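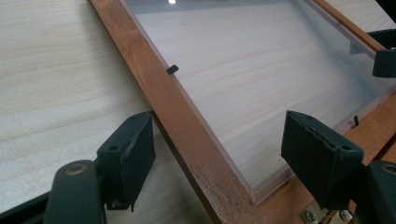

Wood frame with clear pane, light tabletop.

Nellilon 18K Yellow Casting Grain, Single-Mine Origin
Item 2382
Supplier: Pavliuk Refining Supply

Nellilon is an 18-karat yellow gold alloy in grain form for lost-wax casting of wedding bands, signet rings and small settings. All of the gold in a lot comes from one cooperative mine, Zekuver, and is refined and alloyed separately from other stock. The silver and copper are recycled and are not covered by the origin statement.

Each bag carries a lot number. The same number appears on the invoice and on the origin sheet, which lists the date of export, the refining date and the assay result. Keep the sheet with your job records if you plan to mark finished pieces as traceable. Lots cannot be combined on one sheet.

Specifications
Fineness: 750 parts per thousand gold
Color: yellow, medium
Form: grain, deoxidized
Melting starts at: 900 °C
Annealing temperature: 593 °C
Zinc: none added
Nickel: none added
Cadmium: none added

Casting notes
Use a clean crucible reserved for this alloy. A crucible that has held other gold will carry metal over into the melt and the lot can no longer be treated as single origin. Preheat the crucible before adding grain. Stir once with a graphite rod and pour when the surface is clear.

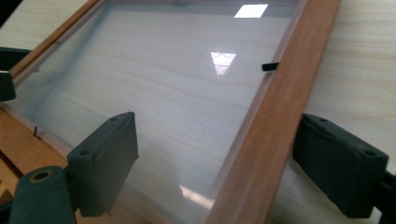 Sprues and buttons may be remelted with fresh grain from the same lot, up to half of the total charge by weight. Remelts above that share tend to show porosity in bands with a heavy cross section. Filings and polishing sweeps should go back through the return program and should not be remelted in the shop.

The alloy can be rolled and drawn after annealing. Quench in water, then pickle as usual. For joints, use Burnari 18K yellow solder, sold separately. Burnari solder is made from mixed recycled gold and has its own declaration.

Ordering
Sold by the gram in sealed bags. Minimum order is four grams. Price follows the daily gold fix, plus the alloying charge and the mine premium, each shown as its own line on the quote. Opened bags are not returnable.

Technical questions: Antonina Mykhailiuk, metals desk
Returns and scrap: Lizeth Mamani

Data sheet revised 05/03/2025. The next Zekuver lot is expected in September.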